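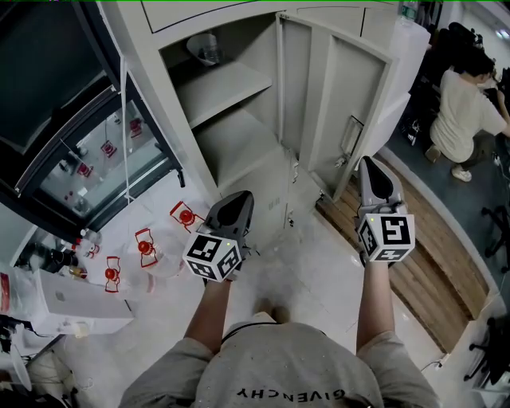
At an open cabinet with the hand-held grippers, bottles standing on the table.

plullar_dan
Our stores job at Piltmont is now two parts: 14 hours a week putting stock away by hand, 19 doing the same moves with grippers so the arm can be trained on them. Same grade, same pay. Has anyone had the job description rewritten?

camgate7
Yes, at Camgate, in January. It took a grievance. Check the break rule too — ours was written for picking and ignored wrist load.

rackside
Don't see the problem. Putting a bottle on a shelf is putting a bottle on a shelf.

camgate7
Try 40 in a row without using your fingers. You plan every grasp.

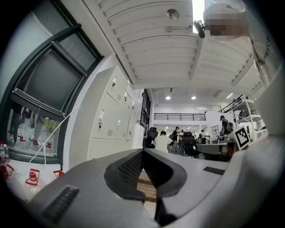

Iddrisu Ansah
Shift lead, stores

I run a similar rota at Paredes. Handling speed drops with the grippers, so we took those hours out of the pick rate. Before that, people were marked down for slow shifts. We cap a session at 30 minutes, then swap.

rackside
And when the arm can do it? You've trained your own replacement.

Iddrisu Ansah
Shift lead, stores
Possibly, for shelf work. Returns and damaged stock are still manual and I see no date for that changing. I would get the retraining terms in writing now.

plullar_dan
Ours says "where practicable". I'll ask for the pick rate change first.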